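Pronudthorpe Workroom: Second Progress Report to the Hettiarachchi Fund

September 22, 2020
Prepared by Aicha Ait Ali, workroom manager

Where we are

The tables are in. Readers of our first report will remember that it was mostly a report on the tables not being in, with a section on lighting added for bulk. We are pleased to be able to retire that format.

All six came from Sukis and were put together by Dalibor Vlček over two afternoons, using the instructions for the first one and his memory for the others. They stand level, except for the one by the door, where the floor has opinions. We have put a folded piece of felt under one leg and recorded it in the maintenance log as a repair.

The old arrangement was four school desks and a door on trestles. The desks have gone to Zovia, who asked for them and have not yet asked us to take them back. The door has been rehung, so the stockroom now closes for the first time in anyone's memory and can no longer be seen from the street.

The tops

You asked in your reply to the first report why we had moved from the brown tops in the application to white ones. The short answer is that people kept losing things on the brown. Small dark parts vanish on a dark surface, and a good share of every session went to patting the desk. On the white they show up right away, and so does every crumb, pencil mark and ring of coffee. Sessions now end with a wipe-down, which is more than could be said for the previous ten years.

The white also throws a good deal of light back up. We had planned a lamp for each table and now think we can manage with half that number, to be shared. Dalibor disagrees and has brought his own lamp from home. It is on his insurance, we have checked.

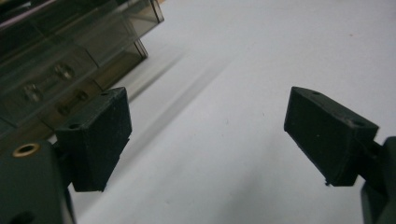

Money

The table line in the approved budget was $1218. The final invoice from Sukis, with delivery, was $1100. We would like to claim the difference as skilled negotiation, but the white tops were simply cheaper. With your agreement we will move what is left to storage, where the need is plain to anyone who opens the cupboard and steps back quickly.

The $900 for electrical work has not been touched. The electrician has visited, looked at the fuse box for a long time and promised a written quote. We have his tape measure, so we expect him again.

What has not gone well

The stools are too low. They were the right height for the school desks, and it did not occur to any of us that this would stop being true. Adults of average build now work with their elbows near their ears. Raising the stools looks possible, replacing them looks expensive, and we will send figures for both.

The labels for the shelving arrived spelled correctly but in the wrong size, and are currently holding up very well on the filing cabinet.

Next

Stool heights settled and the electrical quote in hand before the next report. We would also like someone from the Fund to come and see the room. Please bring a cushion.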